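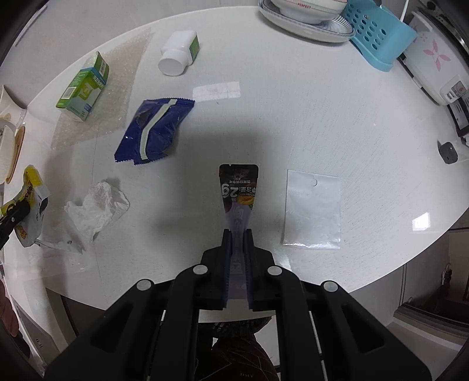

Figure 3. Snack wrapper, blue pouch, bottle and carton on the round table.

Search this site Search Go

5/5/18
By Chrysanthi Karras and Nghĩa Quách

4. What ends up on a shared table

4.1 Setting

The round white table in the Vamarbridge office is used for lunch, for mail, for short meetings and for anything a person needs to put down on the way to somewhere else. It has no drawers and no shelf under it. The building has a proper lunch room one floor down, but people on the third floor said they used it mainly for the microwave. In interviews the table was called "the round one," "the snack table" and, by two people in accounts, "the dump."

We chose shared tables as our unit of study after the pilot in October, when we had tried to follow trash cans instead. Cans show what people decided to throw out. We were more interested in the stage before that, when a wrapper or a box has been left on a surface and its status is not settled. Earlier work on household clutter treats this stage briefly and mostly through diaries. Diaries did poorly in our pilot. People wrote down meals and left out snacks.

4.2 Kinds of items

The full record covers 900 entries from the Vamarbridge and Vikley sites. An entry is one item on one table at one check. An item still there at the next check was entered again. Of these entries, 276 were food packaging of some kind, from single-serving wrappers up to family-size bags. The rest were paper, cups, bottles, cartons, keys, chargers and clothing.

Figure 3 shows a mix that was common in the Vamarbridge entries. There is a long, narrow snack wrapper, dark purple to black with a lavender section at one end and "2g" printed on it in large white type beside Chinese characters. A crinkled blue pouch with a cream stripe is on the table, and past it a white plastic bottle on its side and a green and white cardboard box standing up. We coded the wrapper and the pouch as small packaging and the bottle and box as large packaging. Coding was by outer form only. We did not try to code whether a package was full, part used or empty, as the two coders agreed too seldom on this in the pilot, even with the item in hand.

Small packaging caused the most trouble in coding. A narrow wrapper can lie under a sheet of paper or inside a cup, and at Vikley several were missed on the first check and found on the second. Siiri Stankevičius rechecked 60 entries from that site and changed the code on four of them. The changes are included in the totals given here.

4.3 Who clears what

Office staff at both sites said that they would throw out a wrapper left by somebody else but would leave a bottle or a box alone. The reason most often given was that a box might still be wanted. One Vamarbridge employee told us, "If it stands up, I don't touch it." Another said she moved boxes to the edge of the table before lunch and moved them back afterward, and had been doing this with one carton of tea for most of a month.

The distinction between upright and lying items came up often enough that we added it to the coding sheet partway through. Bottles lying on their sides were described as "left" and upright ones as "put." We can't say how far this talk matches what people do. Our checks recorded position but not who had last handled the item, and a bottle may tip over with nobody near it.

Pouches and bags fell between the two groups. Some people treated a pouch as trash if it looked crumpled. Others picked it up first to feel the weight. Segundo Londoño, who did the Vikley interviews, noted that people often acted this out with their hands while answering, and we have kept his notes on gesture in Appendix B.

4.4 Size and shape of the table

The Vikley tables are rectangular and stand against a wall. Items there gathered along the wall side and stayed longer. A round table has no back edge, and at Vamarbridge the middle of the table served the same purpose. Staff who sat down to eat pushed things inward, away from their own place. One person described this as "everyone's leftovers meeting up." Leonor Fonseca has suggested that a low tray in the middle would change the pattern, and a tray was put out at Vamarbridge after the entries reported here were complete. Those results will be reported separately.

We did not find a clear difference between the sites in the share of large packaging. The Vikley office orders supplies by the case, and cartons there were often put on the floor next to the table, where our checks did not reach. This is a gap in the method and should be fixed before the sites are compared again.

Contact | Copyright 2018 the authors | Back to top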